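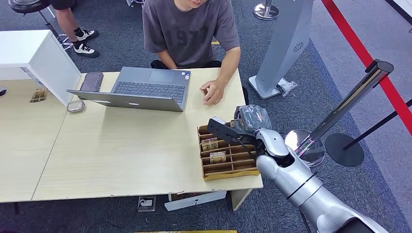 A laptop open on a table, with a phone beside it.

Osolside Observatory: Frequently Asked Questions About Public Meteor Watches

Page last revised February 21, 2019

What is a public meteor watch?
A public meteor watch is an outdoor session held on the observatory grounds during the more active annual showers. Visitors observe with the unaided eye while a member of the education staff explains what is overhead. Telescopes are not used, as their field of view is too narrow for meteors.

Do I need to register?
Yes. Registration is required for all visitors, including children. Each watch is limited to 63 people. Requests are handled in the order received, and a confirmation is sent by email. Visitors without a confirmation may be turned away at the gate.

How many meteors should I expect to see?
The number depends on the shower, the Moon, the weather and the hour. Rates published in almanacs assume a perfectly dark sky with the shower's radiant directly overhead, and most observers will see considerably fewer. On nights outside the major showers, a patient observer may see only a handful in an hour.

What is a radiant?
The radiant is the point in the sky from which the meteors of a given shower seem to come. The effect is one of perspective: the particles travel on nearly parallel paths. It is not necessary to look directly at the radiant, and meteors seen at some distance from it usually leave longer trails.

Where are the watches held?
Sessions take place on the Zapata terrace, at an elevation of 2234 meters. Nights are cold at this height in every season. Visitors with heart or breathing conditions should consult a physician before registering.

What should I bring?
Warm layers, a hat, gloves, a blanket or reclining chair, and water. Flashlights must be covered with a red filter. Phones and other lit screens must be put away once the session begins, as the eye needs roughly 13 minutes to begin adjusting well to the dark and considerably longer to adjust in full.

May I take photographs?
Yes, with a tripod and without flash. Photographers are assigned to the north end of the terrace and should arrive before dusk to set up.

What happens if it is cloudy?
A decision is made three hours before the start time and sent to all registered visitors. If a watch is canceled, registration may be moved to a later date at no charge. Refunds are also available on written request.

Can I submit my own observations?
Yes. Report forms may be obtained from Javiera Insaurralde in the education office. Please include your location, start and end times, an estimate of cloud cover, and a separate count for each shower. Reports are reviewed by Sunil Sivakumar before they are added to the observatory's records.

Are group visits available?
Schools and clubs may request a private session in writing. Requests for the following season are accepted through the end of February and should be addressed to Nicanor Farías, Group Visits.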